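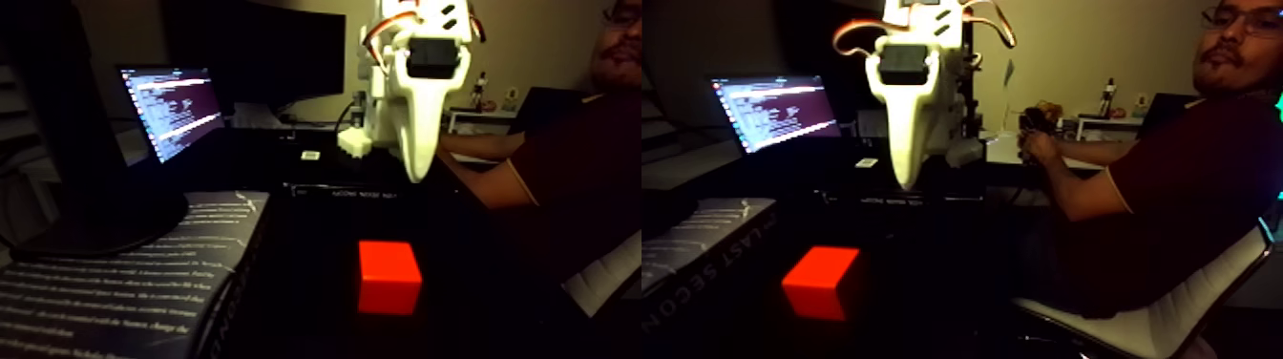 9/29/26, arm notebook, stereo camera / pick up the cube

Long one today, so I'm writing it down before I forget which fix did what.

Started by redoing the jaw servo horn, which had slipped again. Vignesh thinks the screw is too short. I think it's the spline, but I put a longer screw in anyway and it holds better, so fine, point to Vignesh. Zeroed the jaw by hand, saved the new offset under the old file name (sorry, Peiyu, the one you made before the break is in the backup folder!).

Then the stereo pair. Left and right were out of sync by 2 frames whenever the logger was writing to the laptop drive. Moved the log to the external drive and the lag went away. I'd still like somebody to check that with the clapper trick, I only eyeballed it.

Driving with the gamepad is so much nicer than the keyboard. I've got the left stick on base and shoulder, right stick on elbow and wrist, triggers for the jaw. The right stick still drifts a little, so I gave it a bigger dead zone, and now slow moves start with a small jerk. Would love a curve there instead of a plain cutoff. Prakash said he has one from the Leitner kit he could paste in, it's maybe ten lines.

Red cube only for now. The color mask likes it a lot, even with the lights down, and the dark tabletop helps. With the lights up we were getting false hits on skin, so I've kept them low all session. Revathi wants the blue one in by October and I said yes before thinking about it, because blue on this table is going to be miserable. We'll see.

Numbers for the log:
Frame pairs saved: 3,816
Kept after the blur check: 3,000
Of those, cube found in both views: 1,752

That last one bugs me. I went through a bunch of the misses and a lot of them are the gripper coming down between one camera and the cube, so left sees it fine and right gets half a corner. Moving the right camera out a bit might do it, but then we have to calibrate again, and I did that yesterday and my patience is used up. Other idea (Gangadharan's): let the tracker coast on one view for a few frames and only complain if both go blank. I like that better and it's just code.

To do
- try the coasting thing on the saved pairs first, no arm needed
- stick curve from Prakash
- zip tie the servo wires, they swing when the shoulder moves fast
- print a spare jaw, same settings as last time, the slower profile
- ask Revathi if the demo needs the cube stacked or only lifted

Arm is parked and unplugged, the supply is in the drawer with the green tape. Please don't bump the cameras!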